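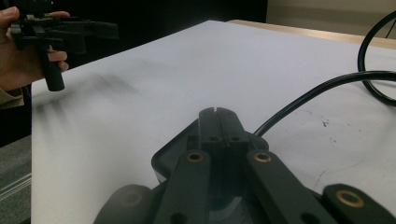

Birkett
Product listings, Pamarden Workroom Supply

Plullisel White Work Table

Item 2829
In stock at the Pamarden showroom and by delivery

The Plullisel is a plain work table with a matte white top. It is made for sorting, packing, cutting paper, laying out small parts and any other job where you want to see what you have put down. Dark items such as cables and black fittings are easy to pick out against it, and the matte finish keeps glare low under ceiling lights.

The table comes flat in 2 cartons. One holds the top, the other holds the legs, the rails and a bag of bolts. Put it together upside down on a blanket or on the flattened carton, then turn it over with a helper. A hex key is in the bag.

The top

The surface is smooth and has no pattern or printed grid. Soft shadows will show on it, as they do on any white top, so if you do close work we suggest a lamp on each side. The finish is the same all the way across – you can turn the table end for end when one side gets more wear.

Wipe it with a damp cloth and a little dish soap. Do not use scouring pads, which leave shiny patches on a matte surface. Pencil comes off with a white eraser. Ballpoint ink should be wiped up the same day. Use a cutting mat under knives and a pad under anything hot.

Cables

There is no cable hole in the top. Most buyers run their cords over the back or side edge and hold them with a clip. The Trovik clip set fits this table and is sold separately. It comes in a bag of 25 and presses on without tools. Leave some slack in the cord so that equipment can be moved without pulling on the plug.

Price and delivery

The table is $314. Delivery in the Pamarden area is included and goes out on Wednesday. Orders for other areas are quoted at checkout. The driver brings the cartons to the door but does not carry them upstairs.

Returns

Unassembled tables can come back in the original cartons with the bolts bag still sealed. If the top arrives chipped or scratched, keep the packing and send us the item number and a photo of the damage. We replace the top alone in most cases – please leave the legs assembled until you hear from us.

Also available for this table: replacement feet, spare bolts bag, Trovik clip set, Plullisel lower shelf (back in stock in April).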